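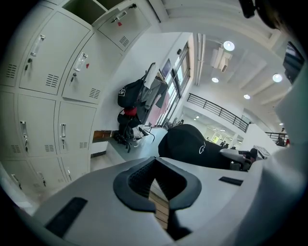
Gray lockers at Firkent, one door open, and a black cap.

Locker Room and Lost Property Attendant (part-time)
Firkent Adult Learning Center, 51 Arnine Street, Fadia
Apply by April 7, 2019

If you have ever taken an evening class with us, you already know the lockers. You walked in with a coat, a bag, a lunch and probably a hat, looked for a door with the key still in it, put everything inside, and went off to learn bookkeeping or Portuguese or how to hem a pair of pants. We would like to hire a friendly, tidy, patient person to look after those lockers, their keys, and the remarkable number of things that get left in and near them.

We had 1,266 people enrolled for the term that started in January, which is more than we have ever had, and the locker job has been shared out among the front desk staff in spare moments. They have done it with good humor, but they don't have many spare moments left, and we would love to give the work to one person who can call it their own.

What you would be doing

The center has 332 lockers over two floors. They are metal, light gray, with a small lock and slots for ventilation. A key in the lock means the locker is free. A student turns the key, takes it along to class, and brings it back when they go home. That is the whole system and we are fond of it, but it does need somebody keeping an eye on it.

At the start of a shift you would walk the rows, close any doors that have been left hanging open, and see which keys are missing. Most missing keys come back within a day or two (very often through the mail slot, in an envelope with an apology on it). For the others you would look up the locker in our book, phone the student, and have a nice conversation about coat pockets. When a key is really gone, you would fill in a replacement slip and leave it with the office.

Lockers are for day use, and at closing time the ones on the ground floor are opened and emptied. You would use the master key for this, always with a second member of staff beside you, and write down what came out of each door before it goes into a bag. Please be gentle with what you find. We have had wedding shoes, a half-finished quilt and someone's grandmother's recipe cards in there, and people were very glad to get them back in the condition they left them.

Then there is lost property, which in practice is half of the job. Caps, scarves, umbrellas, reading glasses, water bottles and single gloves are the everyday things. You would tag each one with the place it was found, put it on the right shelf, and help people who come asking. We keep ordinary items until the end of the term. Wallets, phones and medication go straight to the office safe and get their own page in the book.

Cleaning comes into it too. Lockers are wiped out inside on a rota, a row or two per shift, and the ventilation slots collect dust in a way that you will soon take personally. A soft brush works better than a cloth. You would not be cleaning the floors or the washrooms, as we have an evening crew for those.

During the first week of each term it gets busy. You may well spend a whole shift showing new students how the locks work, finding low lockers for people who can't reach high ones, and explaining that no, you can't keep the same number all year - though we understand why people want to.

Hours and pay

The post comes to 800 hours a year. Those are spread over term time, mostly in the late afternoon and evening, with a few longer shifts between terms when every locker is emptied, washed and checked. We close for the holidays and you would be off then as well. Pay is hourly, on the center's support staff scale, and we will send you the current rates with the application form. You would also be welcome to take one course each term free of charge, and we hope you will. Our last full-time desk clerk went through all three levels of upholstery and did over every chair in her house.

Who we are hoping to hear from

You don't need to have done this kind of work before. Somebody who has worked in a coat check, a library, a school, a hotel or a busy family home will have most of what the job calls for. We would like you to be comfortable talking to people of every age, some of whom are still learning English, and to keep a neat handwritten record that another person can read. You should be able to bend to the bottom row and reach to the top one a good many times in an evening. If that is difficult for you but the rest of the job sounds right, please get in touch all the same and we will talk about how the work could be divided.

Because you would be handling other people's belongings, we ask for two references, and we do call them. A background check is also required, and the center pays for it.

How to apply

Pick up a form at the front desk, or ask us to mail you one. Along with it, please write us a page or so about yourself. It doesn't have to be formal. Tell us what you have done, what hours suit you, and, if you like, about a time you helped someone find something they thought was gone for good. We enjoy reading those.

Send or bring everything to Ultan Coughlan, Student Services, at the address at the top. Ultan will be meeting applicants in person, usually for half an hour, with a walk along the lockers afterward so that you can see where you would be working and ask whatever comes to mind. Please come with questions! You will get an answer from us either way, by letter or by phone, whichever you prefer.

If you would like to stop by before you apply, the front desk is open whenever classes are running, and someone there can show you the book and the shelves. And if you left a glove or an umbrella with us last term, do ask for it while you are in.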